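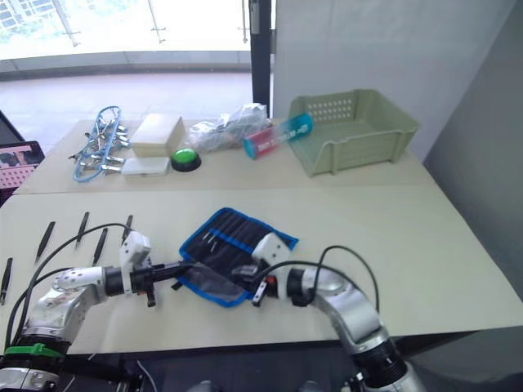
I came to edge binding by way of my own bad eyesight, and I should own up to that before we get to the interviews. Most of the sewing literature treats binding as a finish, something you do so the raw edge doesn't fray, and colour gets a line or two near the end. My participants talked about it quite differently. They wanted to know where a thing stopped. A black fabric tool roll is a good case (Figure 3): the bright blue along the edge tells you where the cloth ends, and if you have trouble with dark on dark, that strip of colour may be the first part of the roll you find. Usha Bangera, who coded the transcripts with me, started calling this "the outline talk", and the name stuck.

We had 29 interviews in all, mostly done at people's kitchen tables, and outline talk turned up without any prompting from us. One woman had rebound every placemat she owned in yellow. A retired upholsterer told me he'd spent his whole working life matching his piping to the cloth because customers thought it looked classier, and now he was going round his own house undoing it — armchair by armchair, and grumbling the entire time. I liked him a lot.

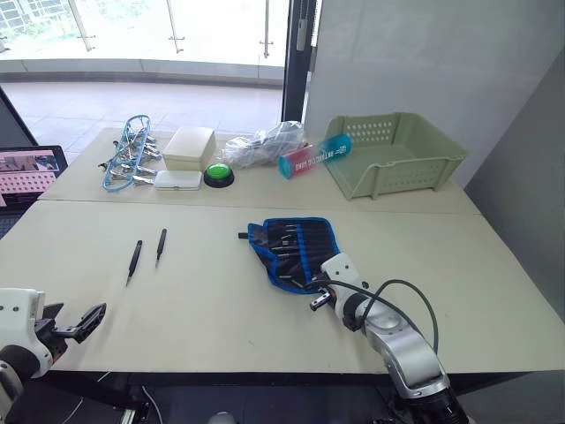

What surprised me was how little anyone cared about the particular colour. Going in, I'd assumed there would be favourites, and Zachary Poirier had even drawn up a tidy set of swatches for us to take along. People flipped through them politely and then talked about lightness instead. "Anything, as long as it's not navy on black," was the sort of answer we got, over and over. Florence Doucette describes much the same thing in her work on stair nosings, although her participants were looking down at their feet and ours were mostly feeling about on a counter, so I wouldn't push the comparison too far.

Width was another story, and here we did hear strong opinions. Narrow binding was "fussy" or "only there for show". Wide binding was easier to spot but it puckered on the curves, and several of the keener sewers had given up on rounded corners altogether. I come back to corners in the next section, along with the pattern changes Usha and I tried out in January.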